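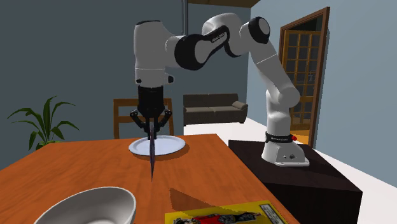
Notes on how the Dursun cell is set up and maintained. Dursun is our simulated tabletop cell: one seven-joint arm, one fixed mount, a dining room around it. The arm stands on a box pedestal beside the table, and the working pose for the day is knife in gripper, tip straight down, over the plate. Most of what follows concerns that pedestal and that knife.

Background for new followers: I maintain the cell at Woltthorpe. Other people write the tasks and train on them. My work is the scene file, the robot description, the contact settings and the nightly checks. Posts are in the order I do the work after a change.

Step one is the base transform. The arm's base frame has to coincide with the top face of the pedestal. It sounds trivial. In April the pedestal mesh was re-exported with its origin at the center of the box and the arm was half buried until we corrected the offset by hand.

The offset now lives in one place, in the cell config. The mesh origin is at the bottom of the box and a check at load compares the top face height to the base frame height. If they differ by more than 5 mm the cell refuses to start.

The pedestal is static and has no mass. The arm is welded to it. We tried a dynamic pedestal with realistic bolts for a while and learned nothing from it that was worth the solver time.

Base yaw is the other half of the mount. The robot has to be rotated so that its joint 1 midrange points over the table. Get it wrong and the reach still works, but joint 1 spends the whole task close to a limit and the planner takes the long way around.

Check for this: move to the ready pose, print the distance to each joint limit, look for the smallest. I want 18 degrees of margin on every joint in the ready pose. Under that, fix the mount. Do not fix it by editing the ready pose.

Next, the tool. The gripper is a separate file attached to the flange. Its collision shapes are simplified: a cylinder for the body, boxes for the fingers. The visual mesh is much finer and has no effect on contact. New people regularly debug the wrong one.

Draw the collision shapes first. Always. There is a toggle for it in Flilonent, our scene viewer, under the same menu as the lights. A finger that looks clear of the handle in the render can be well inside it in the collision view, and the reverse.

Tool center point: between the fingertips, on the gripper axis. With the knife attached we define a second point at the blade tip. The planner has to be told which one is in use. Both are named in the config and the task file picks one.

Forgetting to switch is the most common fault we log against this cell. The symptom is easy to recognize. The arm descends to a correct fingertip height and the blade goes into the table, or the contact solver pushes back and the wrist chatters.

The payload goes with the tool point. Knife mass is in the object file, and gripper mass is in the gripper file. When the knife is attached, the controller's gravity compensation needs the sum. Ours reads both files at attach time. It used to be a typed number, which was out of date within a week.

Current value for the gripper with the knife is 476 g. If your log prints something else after an attach, stop and find out which file changed.

On attaching. We hold the knife with a fixed constraint between gripper and handle, created at the start of the episode. Friction grasping is available but it is a different test. For blade alignment tasks I want the tool where I put it.

A side effect of the constraint: finger opening is cosmetic. The knife stays put whether the fingers are closed on it or splayed. If you need the finger positions to mean something, for example to feed them to a policy, command them explicitly and check them against the handle width.

Replying to a question here. No, the constraint does not show up as grip force. The finger effort channel will read near zero while the knife hangs from the gripper. Do not train a slip detector on that channel in this mode.

Blade collision. The blade is a convex hull, so it is slightly fatter than the visual. Blade to table is enabled. Blade to plate is enabled. Blade to gripper is disabled, otherwise the attach step explodes.

Disabling pairs should be done by name, one line each, with initials. We found an old wildcard in the Urnthorpe cell that had switched off every contact between the arm and anything with "handle" in its name. It had been there through two releases.

The plate. A shallow plate with a raised rim cannot be a convex hull, since the hull fills in the dish and anything placed on it floats at rim height. Ours is decomposed: a flat disk for the bottom and a ring of short segments for the rim.

Same problem for the bowl in the near corner of the table, only worse, as it is deeper. Same fix. The bowl is rarely a task object but it is in the way often enough that its shape matters for planning.

Magazine: thin box. Thin boxes on a flat table jitter if the contact margin is thicker than the box. Either put the object to sleep at load or reduce the margin. We put it to sleep and wake it on first contact.

Table: one box for the top. The wood grain is texture only. Friction on the top is set explicitly and is not taken from the material library. The library changed its defaults once and everything on the table started to slide.

The rest of the room is visual. Chair, sofa, plant, door, walls. The chair has a collision box since it stands close to the table and the elbow and wrist can get over there. The sofa does not. If you extend the workspace past the far side of the table, ask me first.

Lighting. One strong source and a low ambient level, so the arm and plate cast definite shadows on the table. We keep them. They are useful for judging the height of the tip in a still when you have no numbers to hand.

Lights are locked for the nightly run and randomized only in training. If a nightly image differs from its reference, I want it to be geometry.

The nightly check, in full. Load the cell. Compare base frame to pedestal. Go to the ready pose. Attach the knife. Compare mass. Move the tip over the plate. Hold. Read the tip position. Detach, reload, repeat.

It does this 6 times with different seeds. The tip has to come back to the same place each time. A spread means something in the cell is not deterministic, and in my experience that is an object that was never put to sleep.

The hold is the useful part. An arm with wrong gravity compensation will sag slowly under position control with soft gains. A short hold misses it. Ours is long enough that a wrong tool mass shows as a clear slope in joint 2 and joint 4.

Anas Mansour asked why we check joint 4 when joint 2 carries more. With the upper links tilted up and the forearm running out level over the table, the elbow sees the whole forearm, wrist and tool. In this pose it is a clean signal. In a folded pose I would look elsewhere.

When the check fails, the order of suspicion is: object files, gripper file, collision pairs, cell config, solver version. I have blamed the solver first several times and been wrong each time except once.

That once was a change in the default iteration count. We now set the count in the config and print it at the top of every log, together with the step size and the file hashes.

Cleaning up. Meshes that are no longer referenced get deleted once a month. Three knives lived in the asset folder with nearly the same name and different origins. The task files now refer to an id, and the id table is short enough to read in one go.

Origins for hand tools: at the grip point, with z along the blade toward the tip. Written at the top of the asset readme. A tool that arrives with some other convention is re-exported before it goes in. No per-task rotation fixes.

Open item: cable routing. The render has no cables and neither does the collision model. On a real arm the wrist rotation would be limited by the hose pack well before the joint limit. I am adding a soft limit on joint 7 and will post the values when they have been through a few nightly runs.

Open item: the door behind the arm is a textured mesh with a lot of small panes and it is the most expensive object in the room to load. I have a lighter version half done. Task owners, your reference images will change in that corner when it goes in, so please regenerate them then.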